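4. 통에서 꺼내기: 집안일과 작업장 일 사이 어딘가

4.1 왜 하필 통인가

솔직히 말하면 나는 이 절을 설거지 이야기로 시작하고 싶었다. 로봇이 집안일을 할 수 있느냐고 물어보는 사람은 거의 다 설거지 아니면 빨래 개기를 떠올리니까. 그런데 Zoltilberg에서 이 과제를 맡고 나서 내가 제일 오래 붙들고 있었던 건 접시가 아니라 통이었다. 장난감 통에서 블록을 꺼내고, 서랍에서 숟가락을 꺼내고, 공구함에서 맞는 비트를 꺼내고, 부품 상자에서 브래킷을 하나 꺼내는 일. 사람은 전화를 받으면서도 한다. 가게든 공장이든 부엌이든 하루에 몇 번을 하는지 세어 볼 생각조차 안 드는 동작이다.

그래서 3절에서 다룬 '집안일 목록'을 다시 훑어보면 꽤 많은 항목이 결국 같은 동작으로 모인다. 벽이 있는 그릇 안에 물건이 아무렇게나 놓여 있고, 그중 하나만 집어서 밖으로 가져와야 한다. 나는 이걸 편의상 '꺼내기'라고 부르는데, 공동 연구자인 Rosalie Haslinger는 이 이름이 너무 성의 없다고 지금도 불만이다(대안을 내놓으라고 했더니 아직 소식이 없다).

4.2 과제 설정

과제 자체는 일부러 심심하게 만들었다. 기울어진 벽이 있는 금속 통, 같은 모양의 길쭉한 블록, 산업용 팔 하나와 그리퍼 하나. 블록 색은 빨강과 초록 2가지이고, 색은 지시문에서만 의미가 있다. "초록을 하나 꺼내 줘" 같은 식이다. 쥐는 방법은 색과 상관이 없다. 한 번의 시도는 블록 하나가 통 밖으로 나와 옆에 놓이면 성공으로 쳤고, 중간에 떨어뜨렸다가 다시 집은 것도 성공으로 쳤다. 이 부분은 심사 때 말이 나올 것 같은데, 나도 집에서 숟가락을 떨어뜨렸다고 설거지를 실패했다고 하지는 않는다.

배치는 Gitcombe 쪽에서 쓰던 방식을 따라 사람이 손으로 흩어 놓았다. 처음에는 난수로 위치와 각도를 정하고 거기 맞춰 놓으려고 했는데, 종이에 적힌 각도대로 블록을 놓는 일이 생각보다 훨씬 지루했고, 결정적으로 결과가 이상하게 얌전했다. 실제 서랍 속은 그렇게 생기지 않았다! 손으로 대충 놓으면 꼭 벽에 붙는 놈이 나오고, 서로 기대는 놈이 나온다. 우리가 보고 싶은 건 바로 그런 경우였다.

전체 시도는 2000번이다. 제어기는 두 종류를 비교했다. 하나는 위에서 본 영상으로 파지 후보를 뽑아 점수를 매기는 고전적인 방식(이하 Leitner), 다른 하나는 시연 데이터로 학습한 정책(이하 Briltusar)이다. 둘 다 같은 팔, 같은 손가락을 썼다. 손가락을 바꾸면 결과가 달라진다는 건 알고 있고, 7절에서 따로 투덜거릴 예정이다.

4.3 벽이라는 문제

통 한가운데에 혼자 누워 있는 블록은 두 제어기 모두에게 쉬웠다. 양옆에 손가락이 들어갈 자리가 있고, 어느 쪽에서 내려와도 된다. 만약 세상의 모든 서랍이 이랬다면 이 논문은 여기서 끝내도 된다.

벽에 붙은 블록은 이야기가 완전히 달라진다. 긴 변이 벽을 따라 붙어 있으면 평행하게 닫히는 손가락 하나가 벽과 블록 사이로 들어가야 하는데, 그럴 틈이 없다. 사람은 이때 아무 생각 없이 손끝으로 블록을 안쪽으로 톡 밀어내고 집는다. 이 '톡'이 얼마나 대단한 동작인지 나는 이 실험을 하기 전까지 정말 몰랐다. Leitner는 밀기라는 선택지 자체가 없으니 블록의 짧은 끝을 물려고 하거나, 더 좋은 후보가 생길 때까지 다른 블록만 계속 골랐다. 쉬운 것부터 치우는 전략은 꽤 오래 통한다. 다만 마지막에 벽에 붙은 것들만 남고, 거기서 멈춘다. 우리 집 냉동실 정리와 똑같다.

Briltusar는 시연에 밀기가 섞여 있었던 덕에 가끔 제대로 밀었다. 가끔이라고 쓰는 이유는, 밀어야 할 때 미는 것과 아무 때나 미는 것을 잘 구분하지 못했기 때문이다. 멀쩡히 집을 수 있는 블록을 굳이 밀어서 구석으로 보내는 걸 보고 있으면 속이 탄다. 3월에 시연을 더 모아서 다시 학습시켰더니 이 버릇은 줄었지만 없어지지는 않았다.

그림 4와 같은 배치를 놓고 보면 두 방식의 차이를 설명하기가 편하다. 오른쪽에 따로 떨어져 있는 초록 블록은 누가 봐도 첫 번째 후보다. 반대로 왼쪽 벽 밑동에 거의 나란히 붙은 초록 블록은, 바로 옆에 빨간 블록까지 가파르게 서 있어서 벽 쪽도 반대쪽도 손가락을 넣기가 답답하다. "초록을 하나"라는 지시라면 쉬운 쪽을 고르면 그만이고, "초록을 전부"라면 결국 저 구석을 상대해야 한다.
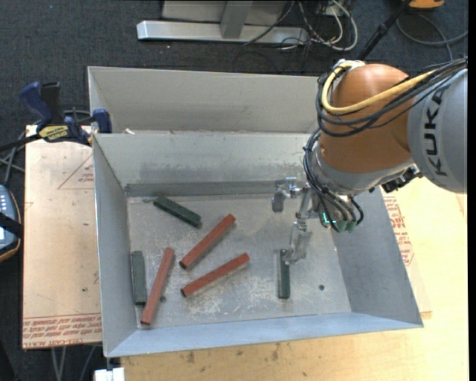

그림 4. 금속 통 안의 빨간 블록과 초록 블록, 그 위로 들어온 KUKA 팔과 그리퍼. 블록은 모두 바닥에 놓여 있다.

바닥 상태도 한마디 해 두고 싶다. 통 바닥은 긁히고 희끗하게 닳아 있는데, 색으로 블록을 찾는 데는 별문제가 없었다. 신경이 쓰인 건 오히려 초록 블록 중 회색 기가 도는 것이었다. 회색 바닥과 회색 벽 사이에서 이런 블록의 가장자리를 찾을 때 Leitner의 윤곽 추출이 종종 벽 쪽으로 번졌다. 조명을 하나 더 달면 해결된다는 조언을 여러 번 들었고, 맞는 말이다. 하지만 부엌 서랍에는 조명을 달아 줄 사람이 없으니 그냥 두었다.

4.4 그래서 할 수 있나

내 대답은 '절반은 이미 하고 있고, 나머지 절반이 진짜 일이다' 정도다. 작업장에서는 통을 바꾸면 된다. 모서리를 둥글게 하거나 바닥을 가운데로 기울이면 벽에 붙는 물건이 줄고, 로봇은 갑자기 유능해 보인다. 집에서는 그게 안 된다. 로봇 한 대 때문에 서랍을 전부 새로 짤 사람은 많지 않을 것이고, 나부터도 안 한다.

Rosalie는 이 결론이 너무 비관적이라고 본다. 그의 주장은 사람도 안 되면 통을 흔든다는 것이다. 일리가 있어서 우리는 통을 살짝 흔드는 동작을 추가해 11개의 어려운 배치에서 따로 시험해 보았고, 그중 7개에서 벽에 붙은 블록이 집을 만한 자리로 나왔다. 표본이 작아서 본 실험과 합치지는 않았다. 흔들기를 언제 시작하고 언제 그만둘지를 정하는 규칙은 아직 손으로 짠 것이고, 그 내용은 5절에서 이어서 다룬다.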